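Stikton Help Desk
Queue: Hand-held demo kits
Ticket subject: Left/right jaw travel drifts apart during bowl demos, episodes rejected on upload
Status: Waiting on customer
Priority: Normal
Product: Tekard two-hand kit, firmware 4
Project: Dobos tabletop set

Opened, 9:40 am

We are recording hand demonstrations for the Dobos set, table tasks only. The operator holds one gripper in each hand and does the task the way the robot is supposed to do it later. Since yesterday the uploader rejects a lot of what we send. Out of 200 episodes, 14 came back with "jaw width out of range, right unit." Every one of them is a bowl task. Cups, boxes and bags from the same session all passed.

The error always falls in the part where the operator picks the bowl up by its rim and turns it on its side. The width reading goes to a small negative number, stays there for the length of the grip, and goes back to normal when the jaws open.

Tried so far:
Restarted both units. No change.
Swapped the right unit's cable. No change.
Ran jaw calibration from the menu. Passed, then the next bowl episode failed.

Support reply, 10:25 am

Thanks for the log files. A negative width means the unit thinks the jaws are closed tighter than they were at calibration. A metal rim is thin, so the pads end up nearly touching, and any error in the zero point shows there first. A cup or a box keeps the jaws far enough apart to hide it.

Please check which pads were on the unit when you calibrated. The zero point is stored with the pads. If they were changed afterward, the menu calibration will still pass, as it only tests the full open position.

To redo the zero:
Close the jaws with nothing between them.
Hold the trigger until the reading stops moving.
Choose Set Zero, not Calibrate.
Open and close 4 times. The closed reading should come back to the same value each time.

Customer update, 11:50 am

Pads were changed on the right unit last week. The zero was not redone, we only ran Calibrate. Did Set Zero now. Closed reading is steady.

Recorded 11 new bowl episodes with the same operator. Ten passed. One still failed, but with a different message: "track lost, 0.6 s." That one was in the turn, when the second gripper came over the opening of the bowl.

Support reply, 1:15 pm

The width problem looks solved. Please leave the zero alone unless you change pads again.

The track loss is a separate fault. When one gripper crosses close in front of the other's camera it can block enough of the view for tracking to drop. Shiny metal doesn't help, as reflections move differently from the table. Ask the operator to make the turn more slowly and to bring the second gripper in from the side. Leave plenty of the tablecloth in view. The pattern gives the tracker something fixed to hold on to.

Can you attach a still from the bowl task so we can see how close the two units get?

Customer update, 1:40 pm

Attached. Rim grip, bowl on its side, second unit over the opening.
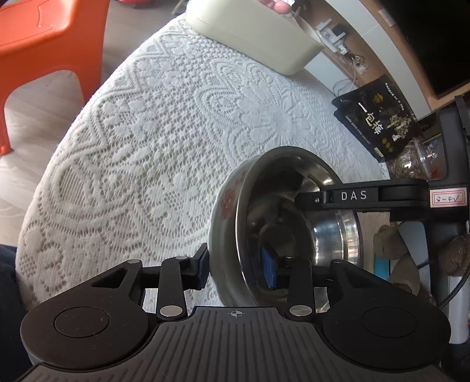
Prondedau: We had the same track loss on our bowl episodes last June. Slowing down fixed most of it for us, but we also had to retake the mapping pass with the table already set up. Did you map before or after the cloth went on?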